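How to Sort and Store a Set of Plastic Mixing Bowls

Plotby Home Notes, kitchen section
Written by Saimi Tuominen

Most kitchens end up with more plastic bowls than the cupboard was built for. They get stacked in whatever order they came out of the dish rack, a small one goes under a large one, and the stack leans until the door won't close. Sorting them takes one session of 20 minutes if you do it on the floor, where there is room to spread out.

What you need

A clear stretch of floor
A low table or a sturdy bench
A dish towel
A tape measure
Masking tape and a pen

Step 1. Empty the cupboard

Take out every bowl, including the ones with other things stored in them. Check the dishwasher and the fridge. If you keep a bowl in the laundry room or the garage, bring that in too and decide now whether it is still a kitchen bowl. Mine had clothespins in it and stayed where it was.

Step 2. Wipe and check

Wipe each bowl inside and out. Run a finger along the rim and feel for cracks or rough spots. A scratched bowl is fine for holding potato peels but I wouldn't whip cream in it. Bowls with a split rim go in the trash or out to the garden.

Step 3. Spread them out by size

Put the large bowls on the floor and the smaller ones on the table. Leave space between them so you can see every rim. Ignore color at this stage. Sets are often sold with one color per size, but after a few years of replacements that system usually falls apart, and you will have two sizes in the same blue.

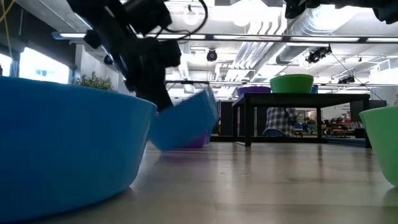 Blue bowls on the floor, one tipped over a purple one, with green and purple on the low table.

If a bowl has ended up on its side or on top of another, pull them apart before you start measuring. A small bowl hidden under a big one is easy to miss, and then you have to redo the stack at the end.

Step 4. Measure

Measure across the top from outer edge to outer edge, then measure the height. Write both on a piece of masking tape and stick it to the bottom. Our cupboard at Rurholm has 178 millimeters between shelves, so any stack taller than that has to be split in two. Measure your own shelf before you build anything.

Step 5. Nest

Start with the widest bowl and set the next size inside it, then keep going down. Two things to watch for:

Bowls of the same width but different depth. The deep one goes on the outside. If you do it the other way, the deep one sits high and wobbles.

Bowls that grip. Some plastic bowls fit so closely that they stick together. Fold the dish towel and lay it between them, or skip a size and start a second stack.

I keep no more than 7 in a stack. Past that I have to lift the whole thing down with both hands to get at one in the middle.

Step 6. Put the stacks away

The stack you use most goes at waist height. Wide, shallow bowls can go on a low shelf, where they are easier to slide out. Put lids upright beside the stack in a file holder or a loaf pan. Lids laid flat on top will slide off the first time you pull out a bowl.

Leave the tape on for a week or two until everyone in the house knows the order, then peel it off. If it leaves glue behind, rub it with a little cooking oil and wash as usual.

Notes

Tapio Pelkonen wrote in to say he stores his smallest bowls upside down to keep dust out. This works for single bowls on an open shelf. For a nested stack, turn the top bowl over and leave the rest as they are.

Updated in May with the part about lids.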